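Father Magaña on leaving Plellitby: "I said my goodbyes in the parking lot"
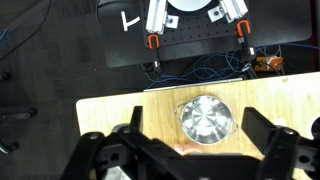

He didn't want a farewell Mass. Told the parish office that in January, told them again in the spring. Got one anyway.

Father Heriberto Magaña spent most of his priesthood at the one church in Plellitby, and when we talked by phone he was between boxes. Books mostly. "I own 218 books and I've read maybe half," he said. "The bishop's letter gave me a date and I started packing the ones I'll never open."

The move itself is no secret. Three parishes merging into one, a younger pastor coming in, Magaña off to be chaplain at the Lis nursing home across the river. What people want to know is weather he's angry.

"I was, for a week or so. Then I had two funerals and a wedding and I forgot to be."

He won't criticize the merger plan. He will talk about the numbers. Sunday attendance was over 1000 when he arrived, four Masses, folding chairs in the hall. Last count was 207. "You can't heat that building for 207 people. I signed the oil bills — I know."

And the Latin Mass group, who wanted him to take their side against the diocese? Long pause. "They're good people. They asked me to fight. I told them I'd pray with them on Tuesdays and I did, every one."

He expects to miss hearing confessions most. Kids especially. Not the meetings.

At Lis he'll say Mass in the day room at ten. Some residents sleep thru it. Fine by him. "My mother slept through mine for years."

Will he come back to visit? "Not for a year. Let the new man have his kitchen."

Last updated: 2023-08-13

14 shares | 3 comments

MaryK: He buried both my parents and remembered their names every November. God bless you Father.

tom_p: Still don't see why we had to be the ones to merge. Nobody asked us.

Old choir loft: Lis is lucky. Bring a loud microphone Father, my aunt is on the second floor.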